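Lutthorpe Guest House - Room and Laundry Safety Check
Inspected by: Verena Trummer
Received by: Mechthild Fuchs
Date: January 28, 2018
Form no. 1029

Key: OK / FIX / N/A. Comments follow the item.

1. ESCAPE ROUTES
1.1 Stairs clear, both flights - OK
1.2 Rear door opens without key - FIX. Bolt stiff at the bottom. Needs force to draw. Plane the door edge or reset the keep.
1.3 Exit signs lit - OK
1.4 Hall carpet flat, no lifted edges - FIX. Seam open outside the linen closet. Taped for now. Tape is not a repair.

2. ALARMS AND EXTINGUISHERS
2.1 Smoke alarms tested by button - OK
2.2 Alarm in laundry room - FIX. Sounder weak. Replace the unit, not the battery. Battery was new.
2.3 Extinguisher gauge in green - OK
2.4 Extinguisher tag current - OK until April
2.5 Fire blanket on hook - OK

3. LAUNDRY ROOM
3.1 Lint screen clean - OK
3.2 Dryer duct - FIX. Crushed behind the Plolto dryer. Pull the machine forward, fit rigid duct, keep the run short.
3.3 Washer hoses - OK. No bulges, no rust at the couplings.
3.4 Outlet within reach of sink - FIX. No ground fault protection. Do not use until changed.
3.5 Detergent stored below eye level, caps on - OK
3.6 Iron cord - FIX. Outer sleeve split near the plug. Iron tagged and taken out of use.

4. HEATERS
4.1 Fixed heaters, covers in place - OK
4.2 Portable heater, Adow, asset 458 - OK on cord and tip switch. Keep three feet from bedding and curtains. Not to be run from a power strip.
4.3 Clothes drying on heaters - FIX. Found in one room. Notice to go on the back of each door.

5. BEDROOMS, TEXTILES
5.1 Mattress labels present - OK
5.2 Bedspreads clear of heaters - OK
5.3 Electric blankets - N/A, none supplied
5.4 Knitwear and wool dried flat, away from heat - OK. Heavy cable knits hold water for a long time and are the items most often left on a heater. Lay them out flat and turn once.

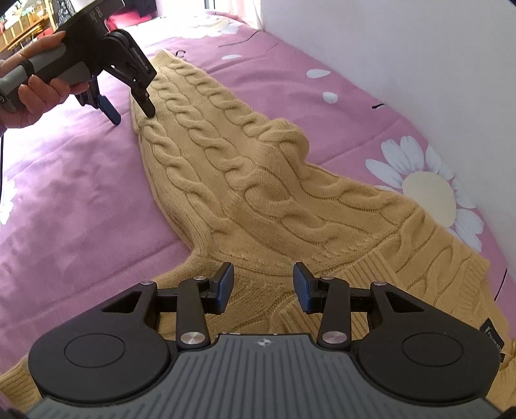 Item 5.4. Cable-knit sweater laid out on a bedspread.

5.5 Window stops fitted - OK
5.6 Bedside lamps, bulb within marked wattage - FIX. Room 2 over the limit. Bulb removed.

6. FOLLOW-UP
Items 1.2, 2.2 and 3.4 before the next booking. Briggs to quote for 3.2 and 3.4 together. Carpet seam can wait for the floor fitter, but check the tape daily.

Copy to office file. M. Fuchs to initial each FIX when closed.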